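Tumbling blocks (tiling pattern)

Tumbling blocks, also known as the cube pattern or reversible cubes, is a geometric design made from rhombuses of equal size laid in groups of three. Each group forms a hexagon, and when the three rhombuses differ in tone the eye reads them as the faces of a cube. The pattern is used in floor tiling, inlaid furniture, patchwork quilts and printed wall coverings.

Geometry

The pattern is built on a single shape, a rhombus with angles of 60 and 120 degrees. Three of these meet at their wide angles to make a regular hexagon, and the hexagons fit together without gaps. Mathematicians call the result the rhombille tiling. Three rhombuses meet at some corners and six at others.

The impression of depth depends on tone. A pale rhombus is usually read as the lit top of the cube, with a middle and a dark tone for the two sides. The drawing follows isometric projection, in which parallel edges stay parallel and do not draw together with distance. The same floor may therefore be read in two ways, with the cubes either standing up or hollow, and many viewers find that one reading gives way to the other as they look.
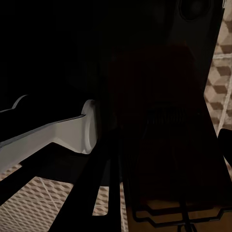

History

Floors of this kind were laid in the ancient world. Examples in cut stone are known from Roman houses, including the House of the Faun at Pompeii. The design was later taken up in Italian churches, and cabinet makers of the eighteenth century used it in veneer, where the direction of the grain could supply the change of tone. In the nineteenth century it became a common choice for patchwork in Britain and North America, under names such as baby's blocks.

Modern production

Floors may be laid from separate rhombuses or from square tiles on which the cubes are printed or pressed. Separate pieces give a crisp edge but take much longer to set. Printed tiles are quicker, although the pattern must be matched across each joint, and a grout close in colour to the palest tone is often chosen so that the joints are less noticeable.

The Gititz works at Skutau began making a printed cube tile in beige, brown and cream, sold under the name Ballus. The first batch was limited to 1,000 boxes. A smaller firm, Softić, offered a version in separate pieces, packed 100 to a box, with half-pieces supplied for straight edges. Both ranges were listed in the Skutau trade catalogue of 8 Nov 2019.

Use in interiors

The pattern is most often found in halls, kitchens and bathrooms. The designer Usa Mahawong, in her handbook for small homes, advises that the cubes be kept to one surface and that walls and fittings be left plain. She also recommends that the first row be set from the centre line of the room – not from a wall, which may be out of true – and that cut pieces fall where they will be least seen.

In bathrooms, wall-hung fittings are sometimes preferred with patterned floors. They allow the tiling to run on beneath them, and fewer pieces need to be cut to a curve.

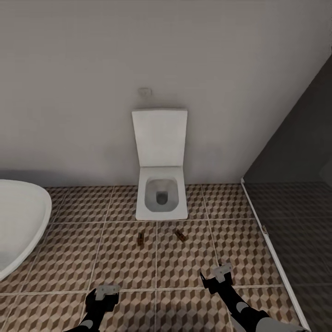

A wall-hung toilet of squared design with the lid raised, set against a plain wall.

Glazed tiles may be slippery when wet, and a matt finish is generally advised for floors.

See also

Isometric projection
Necker cube
Parquetry
Rhombille tiling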